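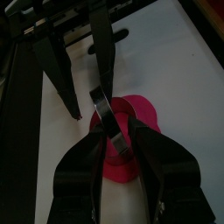

Softić Hall craft swap moves to the lower room

The Ziderstead craft swap will be held in the lower room at Softić Hall from now on. The upstairs room is being kept for the dance classes, which need the sprung floor. Use the side door on Rastitz Lane. The front steps are closed until the railing is repaired.

The February swap was the largest so far. We had 277 people through the door, and most of the yarn was gone in the first hour. Fabric moved more slowly, and we ended the day with two full bins of upholstery remnants. Those have gone to the Trikeck repair shop, which uses them for chair seats.

A few changes follow from what people told us on the way out.

Each household may now bring up to 3 bags. Please sort them before you come. Yarn, fabric, paper goods and tools go to separate tables, and mixed bags hold up the line. Buttons and beads should be in a closed jar or a zip bag. We can't take opened paint, solvent glue, or sewing machines that don't run.

You don't have to bring anything to take something home. If you do drop off, you will get a yellow ticket that lets you in 20 minutes early. Tickets can't be saved for the next swap.

Knitting patterns have their own shelf this time. Someone left a box of 400 at the hall in the spring, mostly children's sweaters and mittens from the seventies, and they have been filed by size. Take the ones you will use. Photocopies are ten cents at the front desk.

The donation jar has brought in $2,614 since the swaps started. That has paid for the folding tables, the rolling racks and the first year of room rental. The next purchase will be better lighting for the fabric corner, where it is hard to tell navy from black.

Parking is behind the hall and on the north side of Rastitz Lane. The lot by the bakery is for its customers only, and cars were towed from it last time.

Drop-off for the next swap opens 6/4/18 and runs through the end of that week, during regular hall hours. Leave bags inside the side door, on the left.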